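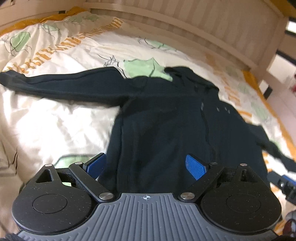
4.3 Folding zip-front hooded garments

This section applies to hoodies and other zip-front tops with a hood. For pullovers, see 4.2. For lined jackets, see 4.5.

Before you start

Use a flat surface wider than the garment with both sleeves out. A made bed is suitable. Pull the cover tight first if it is badly wrinkled, as ridges underneath will carry through to the fold.

Caution: Do not fold a garment that is still damp at the cuffs, hem or hood seam. These areas dry last.

Procedure

1. Close the zipper fully and turn the pull tab down.

2. Lay the garment face-up, torso straight, sleeves out to the sides.

3. Smooth the body from the zipper outward to the side seams. Work the creases out at the shoulders, where the sleeves join.

4. Flatten the hood and fold it down over the chest. Tuck any drawcord ends inside.

5. Turn the garment face-down, keeping the hood in place.

6. Fold the left side in to the centre line. Lay the sleeve straight down towards the hem.

7. Repeat for the right side. The folded width should be 28 cm for the Omilby drawer insert.

8. Fold the hem up to the middle of the back, then fold once more to the collar.

9. Turn the bundle over and place it in the insert with the last fold facing up.

Note: Heavy fleece may not hold the second fold in step 8. Fold in half only and store it on the shelf – not in the drawer.

Note: On dark fabrics, go over the front with a lint roller after step 3. White bedding sheds onto black cotton more than expected.

Caution: Do not press small prints or metal snaps with an iron. If creases remain, hang the garment overnight and repeat from step 1.

Capacity

The full-width Omilby drawer is rated for 28 folded garments of T-shirt weight. Count each hoodie as three.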